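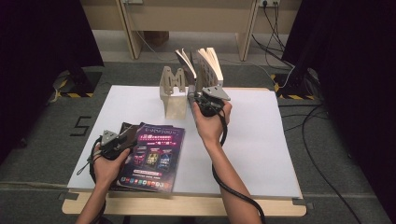
4. Variant covers and resale description

4.1 Material

The listings examined in this section were drawn from three online dealers, Moletti, Bredus and Tahiri, whose catalogues were open to the public without an account. From each dealer we saved the text of listings for single issues, leaving out graded copies, bound collections and lots. The working sample consists of 500 listings. All were saved in July and checked once more on 21 November 2019, when 70 of them had been withdrawn or marked as sold. The withdrawn listings were kept in the sample, as our interest is in how an issue is described and not in whether it found a buyer.

A listing was counted as a variant listing if the seller used the word "variant" or named a cover artist different from the one credited on the standard edition. Store exclusives and convention editions were included. Later printings with a recoloured cover were harder to place. Moletti calls these variants and Tahiri does not, and Bredus is inconsistent from one month to the next. We followed the publisher's own solicitation text where it could be found and otherwise left the listing out of the variant group.

4.2 Order of information

The standard listing has a fairly fixed order. Series title and issue number come first, followed by publisher, release date, writer, interior artist and cover artist. Condition comes near the end. In variant listings the cover artist moves to the front, often ahead of the issue number, and the writer is frequently dropped. Tahiri omits the writer from nearly all of its variant listings while keeping the name in its standard ones. The same issue may therefore appear twice in one catalogue, once as a chapter in a story and once as a picture by a particular artist.

This agrees with what dealers told us informally about their customers. People who follow a series tend to search by title and number, and people who buy variants tend to search by artist. The order of information in a listing is partly a matter of search behaviour, and we would be cautious about reading too much of a seller's own view into it. A seller who puts the artist first may simply have noticed that such listings get more visits.

4.3 Description of condition

Condition terms were compared across the two groups. Standard listings rely on the common grading words and seldom go further. Variant listings add remarks on particular faults, most often corner wear, spine ticks, colour rub on dark covers and marks left by storage. Dark covers get more attention than light ones from all three dealers. Bredus has a stock sentence for black covers warning that fingerprints may show under direct light, and it is pasted into listings for covers that are not black at all.

Interior pages are mentioned less often in variant listings. Where they are mentioned, the remark is usually limited to saying that the pages are complete. Some variant copies were described as unread. We have no means of checking this, and the dealers themselves used the word loosely. In Tahiri's catalogue "unread" appears to mean no more than that the copy was bought as new stock.

4.4 Ratio variants

Ratio variants, which a shop may order only after taking a set number of standard copies, form a group of 60 listings within the sample. The ratio is nearly always stated in the title line. It serves as a claim about scarcity, though a weak one, for the number of copies printed is not given and the ratio says nothing about how many shops met the threshold. Five of these listings gave a ratio that conflicted with the solicitation text. In each case the listing gave the higher figure. The number is too small to support any conclusion about intent, and simple copying between sellers is a likely explanation.

Asking prices for ratio variants were spread widely, even for the same issue in the same stated condition. We did not attempt a price analysis. Postage was folded into the price by one dealer and charged separately by the others, and the catalogues were not in the same currency.

4.5 Limits of the sample

All three catalogues are in English and lean heavily toward superhero titles. Small press books are nearly absent, as are older humour and romance comics, where cover variants are rare in any case. A fourth dealer, Grarnmont, was considered and then set aside because its listings consist of a title and a number only, with no description to compare. Auction listings were also left out. They are written by a much larger group of people, many of whom sell only once, and the regular order described in 4.2 could not be expected there.

The coding was done by a single reader. Doubtful listings were set aside and read again after a week, and the second reading was used where the two differed. Most of the changes concerned recoloured later printings.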